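**Guarding rules for two arms sharing one small belt: what do you follow?**

**tzein_cell** wrote on December 2, 2020

Hello all. We are writing the house rules for our bench cells at Plokerby and I would like opinions before I send them to Siham Salameh for signature. The cell has two collaborative arms on one table with a long, narrow belt conveyor between them and the front edge. My draft:

1. Any person who reaches over the tape grid first puts both arms in protective stop.
2. The belt has its own stop, separate from the arms.
3. No loose wire may cross a cell where a part is placed.
4. Every change of gripper fingers means a new risk assessment, also when the program stays the same.

Is number 4 too strict? My colleagues say yes.

**undora_kit** replied:

Number 4 is correct and I would not soften it. The arm is collaborative, but the fingers are what touches the hand. We changed to thinner fingers in March and the contact pressure was no longer acceptable.

**gridandtape** replied:

I disagree a little. If you ask for a full assessment each time, people will stop reporting the changes. We use a short form with 20 lines for fingers from an approved list, and the full one only for new shapes. We have 679 of these forms in the folder and they are really filled in.

**undora_kit** replied:

A short form is fine for me if one person signs it who did not make the change. Otherwise it is only paper.

**tzein_cell** replied:

Thank you both, I will write it with the short form and a second signature. About number 3: our belt motor is fed by a thin red wire that goes over the paper toward the front edge. Would you accept this on a test bench, or must it be in a channel from the first day? Both arms reach over the table, and small breakers are placed in the taped cells.

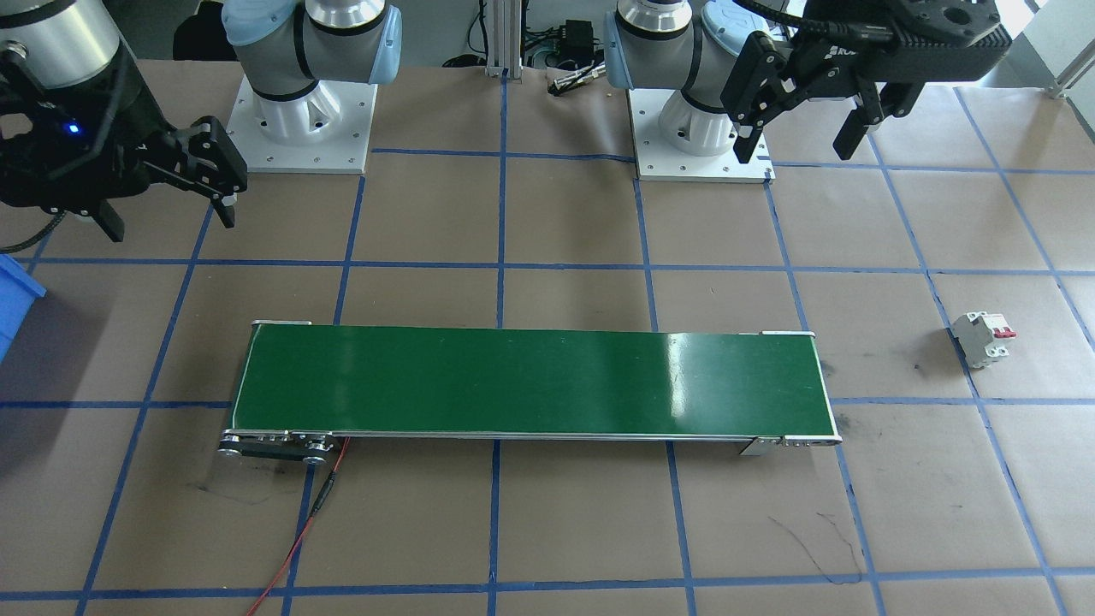
**Dabbas** replied:

For me it goes in a channel from the first day, also on a test bench. Temporary wiring stays for years if the rule allows it. I would also write in number 2 that stopping the arms must stop the belt, but stopping the belt alone may leave the arms running.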